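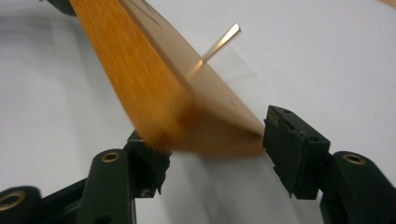 Session 4: Fingers, friction and the claims people make for them

Notes for the shared workshop course, Veldale. Prepared by Qianru Cui, 21 July 2022.

Read these before you print anything. Most of you will arrive having watched a video in which a homemade gripper picks up an egg. Ask how many eggs came before it.

1. What a two-finger grip gives you

Two pads closing on a part from opposite sides will stop it sliding, up to a point. They do very little to stop it turning. Take any long piece with its weight out at one end, hold it near the other, and it will try to pivot about the line between the pads. Squeezing harder helps less than you'd hope. A wider pad helps more.

The Griltora plans call their finger "universal." I would cross that word out. It was drawn around small boxes with flat, parallel sides, and most things in a workshop aren't that.

2. Curved and awkward parts
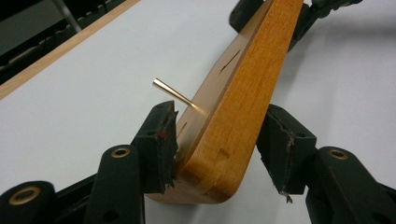

Bent wood is a good test because it has no obvious place to hold it. Near a bend, one pad may be on a fairly flat face while the other is on a curve, so the contact on that side shrinks to a line. Add a metal pin sticking out of one face and you also have a direction you can't approach from. Work out the clear approaches on paper first — with a pencil, at the bench, holding the real part.

Finished wood and bare wood don't grip the same. Try both. I don't trust friction figures copied from a table, mine included.

3. Pads

Soft padding tears, and it tears first at the tips. Plans tend to leave this out. Check the pads at the start of every session and write down what you find. A ragged edge changes where contact begins, and then your closing distance is wrong even though the number in the software hasn't moved.

Rovus quotes a pad life of 910 cycles. On what material, at what force? The sheet doesn't say. Our own log stood at 2983 closings when I wrote this, spread over some 4 sets of pads, and I still wouldn't give you an average. The sets were used too differently.

4. Pivots

Brass in a printed arm wears better than plastic on plastic, provided the hole is round and the brass sits square. Wiggle each joint by hand. If there is play at the pivot there will be more at the fingertip, and no amount of tuning takes it out.

For next time

Choose one awkward part from home. Mark 2 places to grip it and say which you expect to fail. Then test them both, ten lifts each, and bring all the results, including the drops. Tian's worksheet has a column headed "success." Please replace it with "what happened."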